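Want to spend July hanging awnings with me?

I run Oto, a tiny workshop that makes and fits canvas awnings and roller shades for older houses, and I need another pair of hands. My business partner, Hideaki Okabe, does all the sewing (he's wonderful, and he won't climb a ladder for anyone), so you'd be out with me, measuring windows, drilling into brick and getting very good at brackets.
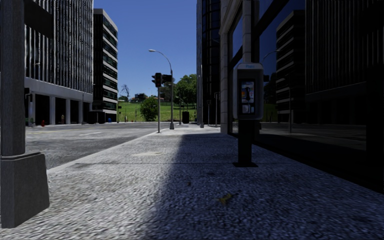
The job is full time, 8 hours a day with an early start, and we have 18 houses booked already! You don't need a design background. I do want someone who notices where the sun lands. Half my work is shade, and I'm forever studying how it falls. Look at that sidewalk, dark along the glass building and bright on the street side, with a nice soft slanting edge between the two. If you'd happily talk about that over lunch, we'll get along great.

You'll need a driver's license and decent shoes. I've got the tools, and I'll teach you the rest.

Send me a few lines about yourself and something you've built or fixed, even if it came out crooked. Or call the shop after 9 in the morning and ask for Yasuo.

Yasuo Yokoyama, Oto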